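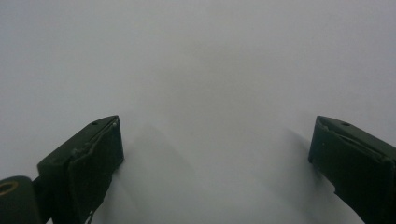 I've played the piano since I was six and until this August I had never once seen the inside of a place where they get made. So when Thierry Collet, who tuned for my old teacher and still does mine, told me the Lindqvist workshop in Fakbridge was having an open day, I signed up that same night. I practiced my Schubert for a week beforehand in case they let visitors play (they did, more on that later!). The morning started in the drawing room upstairs, and I came in expecting walls of blueprints and old portraits and instead got to stare at a smooth, pale gray-white surface with nothing on it at all, which is more or less what my mind looks like when I walk out on stage. Then the coffee came and we got going.

Our guide was Malsha Pramanik, and she talks fast, so my notes are a mess. They build 44 instruments a year, mostly grands, plus a handful of uprights for schools. The soundboard room is kept dry and you're asked to shut the door behind you right away. It smells wonderful in there, like a pencil case. She let us tap two boards, one that had been dried for 4 years and one that was fairly new, and even I could hear it. The older one rang. The new one kind of went "tock."

Stringing was my favorite part. Wondimu Gebremichael has been doing it since he left school, and he wraps the coil on the tuning pin so quickly that I had to ask him to do it again, and then again. He let a boy from the group try one and it came out looking like a bedspring. I didn't volunteer.

I'll admit I got a bit lost in the action department. There was a long talk about hammer felt and needling, and a woman near me, Maham Qureshi, who teaches at a conservatory and clearly knew her stuff, got into a real back-and-forth with Malsha over how soft a hammer should leave the shop. Maham wants them bright so the player can break them in. Malsha wants them mellow. I like mellow, but I also play in an apartment with thin walls.

Lunch was soup and very good bread, downstairs next to the lumber racks. After that they took us into the little recital room, where there were three grands with the lids up and a sign-up sheet. I got the middle one, number 161 in their current series. I played the slow movement and rushed it terribly, and the bass was so much bigger than what I'm used to that I kept backing off with my left hand. Nice problem to have. The una corda pedal on that thing is gorgeous!

Then Blair Kinnear gave a proper short recital, forty minutes or so, with some Haydn, a set by a composer called Sallent I'd never heard of, and a big noisy toccata to finish. The Sallent was the one for me. Quiet, lots of space, a tune in the thumbs that you only notice halfway through. I've since ordered the sheet music and it's harder than Blair made it look.

If you want to go, book early, wear flat shoes and bring a sweater for the soundboard room. Parking is behind the building, and the entrance is on the side street by the bakery. They don't sell anything on the day except a small book about the workshop, which I bought and have nearly finished.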